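Looking After a Two-Arm Kitting Cell: Workshop Tips

Posted July 23, 2023 by Areeba Mughal
Filed under: Workshop, Machines

Our small-parts cell has two arms, one on each side of a white table. It picks electrical parts out of yellow trays and puts a set of them into a steel tray, which then goes to the assembly bench. Waqas Usmani set it up and I have looked after it since November. These are the notes I give to anyone taking a shift on it. Most of them will work for any similar cell.

Before you touch anything

Press the stop button on the Hanau controller and turn the key to manual. Take the key out and put it in your pocket. A paused program is not a stopped machine, and the arms will start again if somebody clears the pause from the other screen.

Setting the table

The table top is two panels butted together. Run a fingernail across the seam at the start of the week. If you can feel a step, loosen the leveling feet on the low side and bring it up a little at a time. A step of 2 mm is enough to tilt a tray that sits across the seam, and the grippers will then come down too hard on one edge of it.

Wipe the top with a damp cloth and let it dry before the trays go back. Don't use spray polish. It leaves a film and the trays start to creep.

Laying out the trays

Keep the same kind of part in the same tray every time. Ours run in two columns with the steel tray between them. Small solenoids and the round red boards go on the left, and the wiring goes on the right, with the short harnesses in the upper tray and the longer cable assemblies in the lower one.
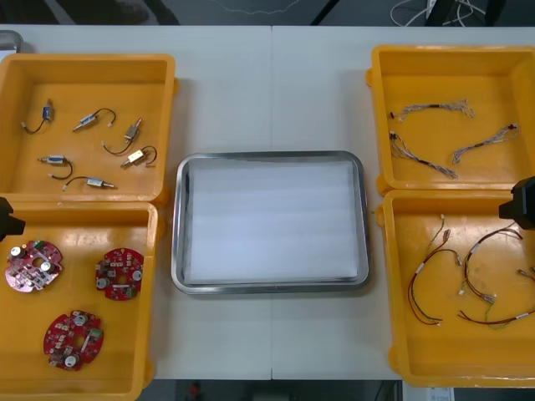

Spread the parts out so that each one can be lifted without dragging its neighbor. Solenoid leads are the worst for this. Turn the leads away from each other and check that no connector is tucked under another body. Pui-shan Ng likes to load fewer parts and refill more often, and her shifts do have fewer jams.

Long cable assemblies need more room than you think. Lay each one in a loose loop and keep the ends inside the rim. A connector hanging over the side will catch on a finger sooner or later.

Handle the boards by the edge and wear the wrist strap. Don't stack them.

The foam liner

The steel tray has a white foam liner that keeps parts from sliding. Replace it when it stays dented after you press it with a thumb. Cut the new piece from the old one as a pattern, slightly small – if it is tight, it bows up in the middle and the arm sets parts down too early. We buy Loletti sheet and get 5 liners out of one length. Don't glue it in.

Gripper fingers

Clean the finger pads at the end of every shift with a lint-free cloth and a little isopropyl alcohol. Look for a shiny patch on the pad. That means the rubber is going, and thin leads will start to slip. Change both pads on a gripper together, even if one still looks good.

The pad screws are small and easy to strip. Use the short driver from the Kiani kit and stop when the screw seats. Then open and close the gripper by hand from the pendant a few times, and listen. A dry click usually means grit in the slide. Brush it out first and only then add grease, a dab the size of a match head.

Cables and floor

Walk around the table once a day and look at the cables on the floor. Keep them clear of the table legs and away from where you stand to load. Pick up dropped parts and scraps of paper as you go. Anything that has been on the floor goes in the check bin, never back in a tray.

Checking the positions

After a bump, or after the table has been moved, run the touch-off program at slow speed. It takes up to 60 seconds per arm. If a gripper comes down off the mark, check the table first, then the tray, and the arm last. Rosimeire Peixoto once spent a whole afternoon re-teaching points when a tray had been put in backwards.

Write the result in the Uvow log, even when nothing has changed. Duangjai Kamolrat goes through it when she orders spares, and she wants a line for every check.

Service

Every 200 hours, check the bolts at the base of each arm with the torque wrench, blow out the controller filter from the inside, and look along the gripper cables for rubbed spots. Spare pads and a spare filter are in the second drawer under the bench. If you take the last one, put the empty bag on my desk.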